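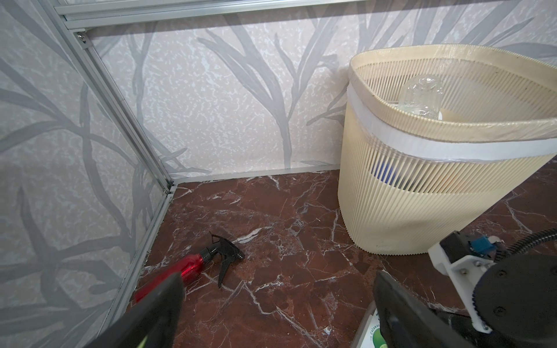
Nachgemessen: Vom Vorsprung des Greifverfahrens Nernus bleibt wenig übrig

Projekt Pindik veröffentlicht Wiederholungsstudie zum Aufräumen mit Roboterarmen und rät bei Erfolgsquoten zur Vorsicht

Gamage, im Dezember - Ein Lernverfahren, das Robotern das Einsammeln herumliegender Flaschen erleichtern soll, schneidet in einer erneuten Prüfung deutlich schwächer ab als bei seiner ersten Vorstellung. Das teilt das Forschungsinstitut Zivatlow mit, an dem Nernus entwickelt wurde. Die Arbeitsgruppe Pindik desselben Hauses hat das Verfahren unter veränderten Bedingungen noch einmal laufen lassen. Der ursprünglich gemeldete Vorsprung von 17 Prozentpunkten gegenüber dem Vergleichsverfahren schrumpfte dabei auf 3.

Nernus wertet die Bilder einer Kamera am Handgelenk des Arms aus und schlägt daraus die nächste Greifbewegung vor. Gelernt wird aus Vorführungen, bei denen ein Mensch den Greifer führt. Neu war die Gewichtung: Bildausschnitte in unmittelbarer Nähe der Greiferfinger zählen beim Training stärker als der Rest. In der Erstveröffentlichung hieß es, das Verfahren lerne auf diese Weise, was eine Flasche sei. Diese Formulierung hält die Arbeitsgruppe inzwischen für nicht gedeckt.

Der Grund liegt im Versuchsaufbau. In der ersten Testreihe lagen die Gegenstände fast immer dort, wo sie auch in den Trainingsdaten gelegen hatten. Für die Wiederholung wurden 10 neue Startanordnungen festgelegt, bevor das erste Modell lief. Jedes der beiden Verfahren absolvierte 200 Durchläufe. Als Erfolg galt ausschließlich, wenn der gegriffene Gegenstand im Korb lag und dort blieb. Beinahe-Treffer, die in der ersten Auswertung noch mit halbem Punkt eingingen, zählten nicht mehr. 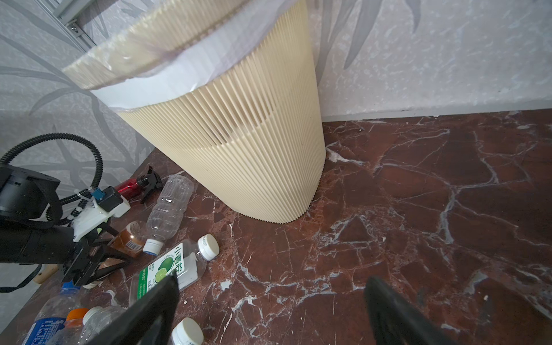 Leere und etikettierte Flaschen neben dem hellen Behälter, Blick der Handgelenkkamera. Foto: Zivatlow/Pindik

Probleme bereiteten vor allem durchsichtige Flaschen, die dicht nebeneinander lagen. Hier setzte der Greifer häufig zwischen zwei Gegenständen an. Sprühflaschen wurden zwar zuverlässiger angefahren, der Griff saß aber oft am Sprühkopf und hielt dann schlecht. Ob das an der Form liegt oder schlicht daran, dass solche Griffe in den Vorführungen überwogen, lässt sich mit den vorhandenen Daten nicht entscheiden. Wer aus der Studie eine Rangliste schwieriger Gegenstände ableiten will, sollte es lassen.

Auch der verbliebene Unterschied ist mit Zurückhaltung zu lesen. Er liegt innerhalb der Schwankung, die allein durch einen Neustart des Trainings mit anderem Zufallswert entsteht. Die Arbeitsgruppe spricht deshalb von einem offenen Befund. Ein Nachteil gegenüber dem Vergleichsverfahren wurde ebenfalls nicht gefunden, das Training dauert mit Nernus allerdings länger.

Für den Einsatz in Haushalten oder Sortieranlagen gibt die Studie nichts her. Geprüft wurde an einem einzigen Aufbau, mit einem Greifertyp und einem überschaubaren Vorrat an Gegenständen. Andere Böden oder Lichtverhältnisse kamen nicht vor - und gerade daran sind Verfahren dieser Art schon öfter gescheitert.

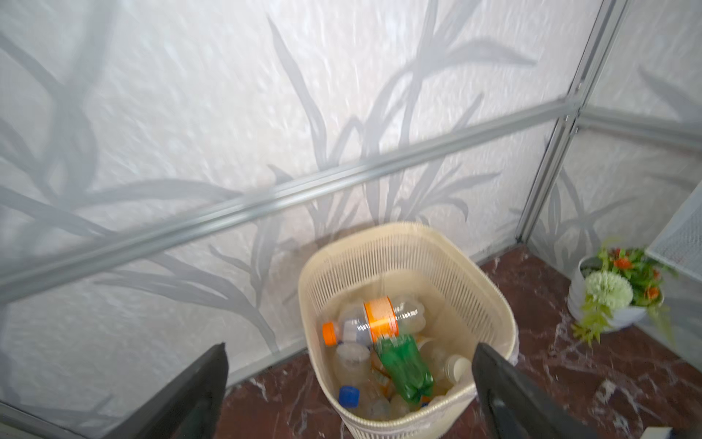
Priya Villanueva hält selbst diese Lesart noch für zu freundlich. Ein voller Korb sage wenig, solange offenbleibe, wie viele Anläufe dafür nötig gewesen seien und wer zwischendurch eingegriffen habe. Sie vermisse in der Auswertung eine getrennte Angabe der Eingriffe von Hand, »sonst misst man am Ende die Geduld des Personals mit«.

Die Arbeitsgruppe hat die Angabe zugesagt. Die Protokolle dazu liegen vor, sind aber uneinheitlich geführt und müssen von Hand durchgesehen werden. Bis dahin bleibt die Erfolgsquote aus der ersten Veröffentlichung auf der Projektseite mit einem Warnhinweis versehen.

Startanordnungen, Auswertungsregeln und sämtliche Fehlversuche sind auf Anfrage erhältlich. Eine zweite Wiederholung an einem fremden Aufbau ist geplant, ein Partner dafür steht noch nicht fest.

Pressekontakt: Zivatlow, Projekt Pindik, Gamage
Abdruck honorarfrei, Beleg erbeten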